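29 Jun 2022
By Dindo Cruzado

An afternoon at the Hirkano open day

I had been meaning to get out to Vinley for the Hirkano open day ever since my neighbor told me about it, and I'm so glad I finally went. It was a 40 minute drive, the parking was easy, and there was lemonade at the door - always a good start! Over 150 people had signed up, so they took us around in groups of 10.

The part I had come for was the teaching room. Mark Anthony Gatchalian, who runs it, had us gather by the screens, where the kitchen is all computer-made and a person works the robot by remote control from a chair.

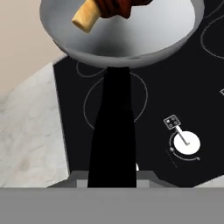

What surprised me was how much patience it takes. Mark Anthony told us a new operator spends the first week just learning to slow down (I would not last the morning, I'm afraid). Every try is saved, good or bad, and the robot learns from the whole pile. The job on our visit was number 93 on their list, and he spoke of it quite fondly, the way you'd talk about a difficult student who is coming along.

Then we got turns at the controls. My hands were shaking a bit, and I kept pushing left when I meant forward, but the young woman beside me was a natural. The simulated kitchen is bigger than my own, I must say, with a marble island, bar stools and a long counter at the back, and it's easy to lose track of where your arm is pointing. 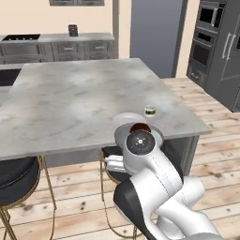

Teaching by hand

Down the hall in the Lozano room they do it the other way, by taking hold of a real arm and walking it through the motion. I liked this better - you can feel when it's going wrong. They hope to have visitors back in August, and I've already put my name down.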